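The Arm Gets the Easy Ones
March 2019
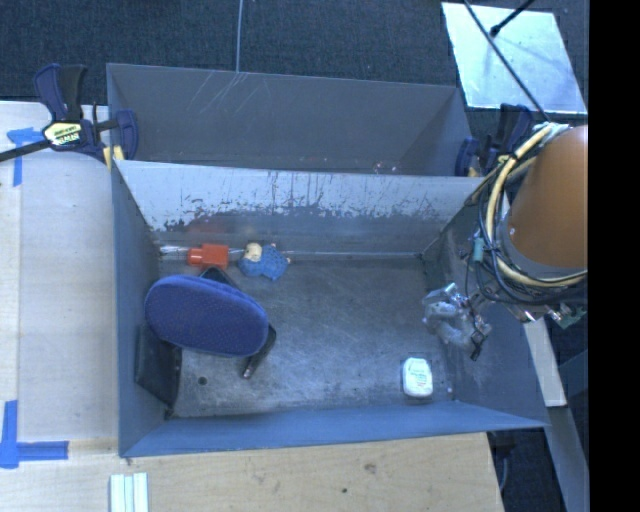
I have worked returns at the Windener warehouse outside Leldale long enough to have been promised three different futures. The latest arrived in February and picks things out of one metal bin so they can go in another, which was my job, or the part of it that fit on a slide. Management's slide said 200 items an hour. What the slide left out is who decides what the arm gets to meet. A small white container with rounded corners, standing by itself with bare floor beside it, is the sort of thing it was hired for. The heap on the other side, where a blue oval thing lies on top of something black and handle-like, is the sort of thing I was hired for, and I notice my rate hasn't gone up.

Kuseo, the firm that sold us the system, calls this "exception handling." I have become an exception handler. It sounds like a promotion and comes with the same vest. Before, a shift had its share of easy ones, and you could think about supper while your hands did them. Now the easy ones go to the arm and I get nearly 29 awkward ones in a row, all tangled or leaking.

I don't hate the thing. My wrists like it very much. But the 2 people who left our line weren't replaced, and the break got shorter on the theory that we do less. At the Mangubat site, I'm told, they rotate people between the bins and the desk where the arm's mistakes get sorted out, with a pay bump for the desk. We asked for that and were given a survey. It had a box for comments. The box took 200 characters, and I used mine up on the break.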